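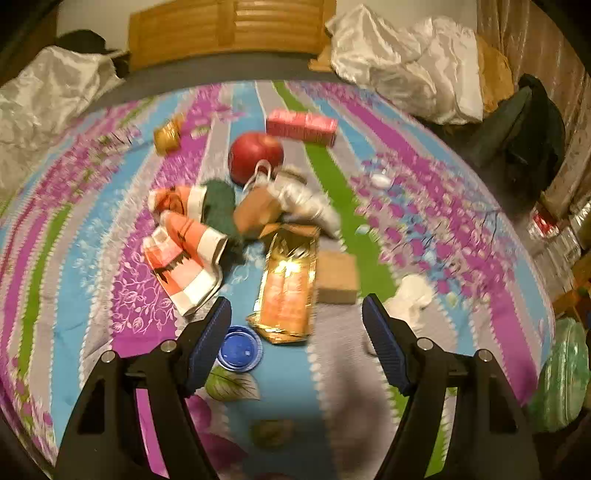
A reader wrote in to say that she'd put her printed cloth through at 60 and it came out fine, so why do we keep going on about cool washes? Fair question. Some do come out fine. Plenty don't, and the purples and magentas are the first to go. Cool wash. Still our answer.

Rest of the questions below, roughly in the order they pile up in the inbox. Updated February.

## Washing

**What temperature?**
Cool. 30 at most. Inside out if it's got a hem you can turn, otherwise just fold it print side in.

**Will the colours run?**
First wash, possibly. Wash it alone. Strong green and purple next to pale grey is the worst mix for it, the grey picks everything up. Take it out as soon as the machine stops, don't leave it sitting in there overnight.

**Can I use bleach on the pale bits?**
No. Please no. You can't keep it to the pale bits.

**Tumble dryer?**
Low if you must. Line is better, out of the sun. Hang from the middle, not the corners (or the edge, if it's round).

## Spills and stains

**Grease from food packets?**
Most common one by a mile. Something oily gets put down for a minute, still in its packet, and there's a mark underneath. Blot, don't rub. Washing up liquid, small dab, leave it a bit, rinse from the back. We use the Grotero soap bar on older marks, the plain one not the scented. Wet it, rub it on lightly, then wash as normal.

**Is foil all right on the cloth?**
Yes, if there's nothing leaking and nothing hot in it. Crinkled edges can catch a loose weave so lift it, don't drag it. Put a plate under if you're going to be picking at it all evening.

**Hot dishes?**
Mat or board first. Cotton will scorch and a scorch doesn't wash out. Anything with plastic in the mix will just melt. The Plastden clear mats are OK for crumbs and drips but they are NOT heat mats, we get asked this every week.

**Candle wax?**
Let it go hard. Scrape with the back of a knife. Brown paper and a warm iron for whats left. Coloured wax may leave a tint, nothing much to be done.

**The stain's on a busy part of the pattern, do I bother?**
Up to you. Flowers hide a lot. Still wash it out though, old grease goes yellow and then it shows on everything.

## Size and fit

**How do I measure a round table?**
Straight across the middle, then add the drop twice. People forget the twice. If you want 2 hand-widths hanging down, that's both sides.

**Mine's got a rounded edge but isn't a proper circle.**
Measure the longest way and the widest way and send us both. Or cut newspaper to the shape of the top and work from that. Takes longer, fewer mistakes.

**Which way should stripes go?**
No rule. Lengthways on an oval looks tidier to us. On a round one, point them at whichever side you see when you walk in.

**Will it shrink?**
Cotton, yes, a little. Allow for it when you buy, or wash it before you hem it.

## Buying and sending

**What weights do you sell?**
The Lungu is our lighter one, good for every day, dries fast. The Tralov is heavier, hangs better, takes ages to dry. Neither is wipe clean. Sorry.

**Do you do wipe clean at all?**
Not at the moment. We tried a coated one and it cracked along the folds.

**How long does an order take?**
Stock sizes go out next working day if you order before 12. Cut sizes longer, we'll email.

**Can I order for a hall or a wedding?**
Yes but ask early. The last roll was 400 metres and it went quicker than expected, next is 500. Colours can shift a bit between rolls so get everything in one go if they have to match.

**Can I send back a cut size?**
Only if we cut it wrong. Stock sizes fine, unwashed, with the label on.

## Storing

**Folded or rolled?**
Rolled if you've got the space. A cardboard tube, old sheet round the outside. Folded is fine but refold along differnt lines now and then or the creases wear pale.

**Iron before putting away?**
No, iron when it comes out. Reverse side, slightly damp.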